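Florkville, 25 February 2018

Vurno Walking Trips opens bookings for its first Cliloldale river walk

I've been told a press release should sound like a press release, and I did try. Then my boots fell off the radiator, the dog ran away with one of them, and I lost my place. So you get me, Uldis Urbonaitė, talking the way I talk on the trail.

The news is that Vurno has a new trip! Starting in October we'll be walking the Cliloldale valley for seven days, from the old ferry landing up to the lake at Ndung'u, with 90 places for the season. I walked the whole thing last fall in the wrong socks and loved nearly all of it (day three is a bog, bring gaiters).

We sleep in tents for four nights and in farmhouses for the other two. The farmhouse at the second bridge has a bathtub in the yard, and yes, you may use it, but the geese get there early and they don't like to share. Supper is soup, bread, and whatever cheese the farm has going. I ate so much of it that I had to let my pack straps out.

Mornings start slow. There's mist on the river until nine or so, and I like to sit with my coffee and wait for it to lift – the herons come down to fish right across from camp.
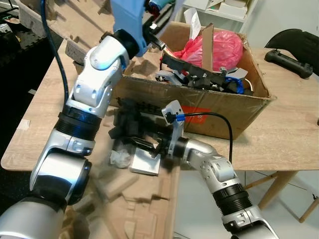 The climb to Ndung'u comes on day six, up to 2,000 feet of it, with a long flat stretch in the middle where we stop for lunch. We carry the tents, you carry your own clothes and water. Kids over ten are welcome if they like walking and don't mind mud.

The price is $336 a person, with all meals and the boat back to Florkville. Bookings are open now at the Vurno office on the square in Florkville, or just catch me at the ferry landing – I'm the one with the dog and, as of this morning, one boot.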